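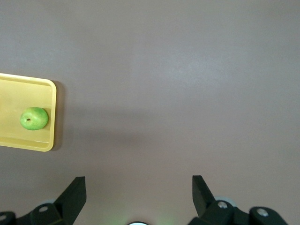
*黄托盘，青苹果，灰紫色的桌面。托盘右边那一道影子我特别喜欢。*

# 桌上的颜色（五月）

大家好呀，五月的图集来了！老规矩，拍家里桌上的东西，字比图多，嫌我啰嗦的看完图就可以去忙别的了，爱聊天的往下拉。

上个月写的是厨房窗台，好多人留言问桌子，问这个灰不灰紫不紫的颜色到底怎么来的，问我搭东西有没有什么讲究。讲究谈不上，倒是有一堆零碎想说，这回就围着一个托盘、一个苹果和一张桌子，想到哪儿写到哪儿吧。

## 先说桌面

我管它叫“灰藕荷”。家里人不同意，说就是灰的。也有朋友说是紫的，还有一位坚持说是“洗旧了的豆沙”，我觉得这个说法最贴切，可惜太长，叫不顺口。

桌子是从 Karnberg 买回来的，一家专卖旧家具和样品的店，在城北，门口永远堵着一辆送货的车。我本来是去看灯的，结果在最里面那间看见它，上面堆着好几摞椅垫，只露出一个角。就那一个角，我已经在心里腾地方了！店家开价不算便宜，我绕着店走了一圈又一圈，灯也没买，最后掏钱买了桌子，外加 24 块钱搬运费。搬上楼的时候在二楼拐角卡住了好一会儿，邻居家的狗全程陪同。

哑光的桌面有哑光的脾气。好处是不反光，放什么颜色上去都稳稳的，亮的地方像蒙了一层薄雾，往中间慢慢暗下去，看着很舒服。麻烦的是手印，尤其是刚抹过护手霜的手，一按一个。我现在的办法：

- 平时用拧得很干的软布擦，顺着一个方向
- 油印子先用纸按一按，再用一点点洗洁精兑温水
- 热杯子一定垫东西
- 那种写着“增亮”的家具喷雾，千万别用，我在桌子底下不显眼的地方试过，亮了一小块，过了两个星期才看不出来

有人问深色浅色哪个好打理。我以前那张白的，掉一粒黑芝麻都像在开大会；再早一张深色的，落灰落得人心烦。灰藕荷这种中间色最宽容，咖啡渣也好面包渣也好，都不怎么扎眼（所以要记得擦，别看不见就当没有，说的就是我自己）。

## 黄托盘

浅黄色，长方形，四平八稳的一个东西，边沿高出来一圈，角是圆的，内侧往下斜的地方颜色要深一点点，像奶油化开以后的那种黄。

它是在 Ondari 买的，一家杂货铺，在菜场后面那条巷子里，卖扫帚、衣架、搪瓷杯、塑料花，什么都有，什么都摞在一起。托盘夹在一堆沥水篮中间，同款还有薄荷绿和一种很冲的橘红。我当时拿着薄荷绿都走到收银台了，又折回去换成了黄的。价钱我记得清清楚楚，两块钱的硬币找给我一把，叮叮当当塞了半口袋，回家路上走一步响一声。

薄荷绿也不是不好看。可是你想，一只青苹果放在薄荷绿里面，颜色就糊到一块儿去了，黄的就能把它托出来。我买的时候可没想到苹果，我想的是放信和钥匙！后来信和钥匙根本没在里面住过几天，先是放过柠檬，再是放过大蒜，再后来就成了水果专座。

说到柠檬，顺便提一句，黄托盘放柠檬是真的没意思，我试过的。远看像托盘鼓了几个包。放大蒜倒意外地好看，白白的带一点紫皮，跟桌面的颜色还呼应上了，就是有味儿，吃饭的时候总觉得有谁已经开始吃饺子了。

清洗很省事，温水冲一冲，圆角的地方用旧牙刷转两圈。别用钢丝球，划一道就有一道，划痕里会藏灰，以后怎么刷都是旧旧的。

## 青苹果

苹果是从 Teston 那边的果园买来的，我们这儿的人习惯直接叫“Teston 苹果”，其实果园里种了好几样，青的红的都有。摊子摆在菜场入口，早上七点多就有人在挑。我去得晚，挑剩的那些都长得有点随意，歪的扁的，我反倒喜欢，圆得太标准的苹果拍出来像假的。

这一个就是扁扁墩墩的，宽比高多，皮很光，绿里头偏一点黄，上面撒着浅色的小点。我看着这些小点能看半天。小时候外婆说点子密的甜，我信了好多年，后来买苹果还是会凑近了看点子，准不准另说，习惯改不掉了。

我对青苹果的感情比较复杂。直接吃嫌酸，牙根发软，可是家里没有它又不行。下面几样是我们家常做的，都不难：

**苹果丝拌芹菜。** 苹果不削皮，切细丝，马上泡进加了柠檬汁的凉水里，芹菜斜着切薄片，焯一下过凉。两样沥干，一点盐，一点糖，几滴香油。夏天一大盘都不够。

**烤苹果。** 去核，别挖穿底，里面塞葡萄干、碎核桃和一小块黄油，放烤箱里慢慢烤到皮皱。青的比红的好，酸味压得住甜。趁热吃，旁边来一勺酸奶，真的会幸福到不想洗碗。

**苹果炖排骨。** 很多人听到就皱眉，我第一次听也皱眉！放一个切大块的青苹果进去，快出锅前二十分钟下，汤会清爽很多，苹果自己炖得软塌塌的，爱吃的人抢着吃，不爱吃的就当它是姜，捞出来就是了。

**懒人果酱。** 切碎，加糖，小火熬，锅边守着搅。我用的量是苹果两份糖一份，喜欢甜的自己加。装瓶以后放冰箱，我们家从来没放到过需要担心坏不坏的时候。

保存也讲两句。苹果别和香蕉、土豆挤在一起，放久了大家一块儿催着熟。要留得久就套袋子进冰箱的抽屉里，想摆着看的就一次拿一个出来，吃掉再换。我这个托盘里常年就轮着一个，像值班。

## 为什么只放一个

图集后台翻了翻，从开始做这个系列到现在，我存了 77 张桌上的照片，里头有 41 张是东西放得满满当当的。鲜花、桌布、书、杯子、蜡烛，恨不得把柜子搬上去。那阵子觉得热闹就是好看，每次拍完收拾桌子收拾到腰酸。

转变是从一次大扫除开始的。桌上的东西全挪到地板上，擦完桌子累得不行，先去吃饭，回来只把托盘放了上去，顺手搁了个水果。坐下来喝茶的时候看了好几眼，咦，怎么这么顺眼。地上那些后来分了三趟才收完，有一些到现在还在柜子顶上的纸箱里，也没想起来过。

所以现在要是有人问我怎么搭，我会说先拿走几样试试看。颜色上我自己的偏好是，底子要灰一点、旧一点，托盘或者碗要浅、要暖，中间那个主角可以鲜亮。鲜亮的东西有一个就够看了，放两个它们就开始吵架。当然啦，你要是就喜欢它们吵架，那也很好，我有个朋友家里桌上永远是红配绿，每次去都觉得在过年，特别喜庆。

还有东西放在托盘哪个位置。我以前爱放正中间，越放越像供品。挪到靠边一点，离内壁近一些，就松快多了，像是谁随手搁下去打算一会儿来拿的。扁的苹果还有个好处，放哪儿是哪儿，不乱滚。

## 光

多说几句光，这是我最上瘾的部分。

光从左上方来的时候，托盘右边外沿会落下一条窄窄的灰影子，贴着边，往外一点点化开。桌面中间也会暗下来一片，软软的，没有清楚的边界。我可以端着杯子看它很久，家里人路过问我在看什么，我说看影子，他们就继续路过了。

哑光的桌子把影子养得特别好，边缘都是毛茸茸的。以前那张亮面桌子，影子旁边总有灯的倒影来抢，窗户的倒影也来抢，拍一次要拉三次窗帘。苹果皮倒是亮的，顶上带一小块柔和的高光，托盘内沿靠下的地方也有细细一线亮。一张图里有这么两处发亮就足够了，多了眼睛忙不过来。

灯的事情，前面说去 Karnberg 没买成灯，后来在 Willems 补上了，普普通通一盏可以弯来弯去的台灯，晚上缝扣子用的。买它的时候店里在放一首特别老的歌，我站着听完才去付钱。灯泡我配的是偏暖的，晚上灰藕荷在它底下会变成实打实的豆沙色，跟白天完全两个样子，朋友说的那句“洗旧了的豆沙”，估计就是晚上来吃饭时得出的结论。

## 有人问过的，一起回了

托盘还买得到吗？Ondari 的货是看缘分的，我上回去的时候黄的没有了，橘红的还剩一些。老板说会再进，但他每次都这么说。

桌子能不能自己改成这个颜色？我没改过，不敢乱教。打算动手的话先找块小板子试色，早上看一遍晚上开灯再看一遍，这种灰紫色很会变脸，店里的色卡信一半就好。

苹果最后吃了没有？每个月都有人问这个，哈哈。图集里出现过的吃的，我们家都不浪费，不管多上相，最后都是进肚子的命。

托盘会不会滑？我那个还行。怕滑的可以在底下贴几个小胶垫，杂货铺一般有卖，一板大概 24 粒，贴四个角，剩下的贴椅子腿，贴柜门，贴相框后面，贴着贴着就上瘾。

家里有小朋友怎么办？那就放结实的水果，苹果、橙子都行，桃子就算了，我外甥女来的那天下午有一颗桃子在桌上走完了一生，果汁流到哪儿我就擦到哪儿。哑光桌面沾了果汁要马上擦，干了以后黏黏的，得用温水敷一会儿才肯下来。

## 下个月

想写抽屉。厨房第二个抽屉，里面有橡皮筋、半截蜡烛、三个开瓶器和一堆不知道开哪里的钥匙，我准备先不整理，原样倒在桌上，看看灰藕荷扛不扛得住。黄托盘照旧在，苹果可能换成杏，要看菜场那时候有没有。

你们家桌上常年摆着什么？留言告诉我呀，托盘、碗、盒子都行，装什么也说一声，我最爱看这个了。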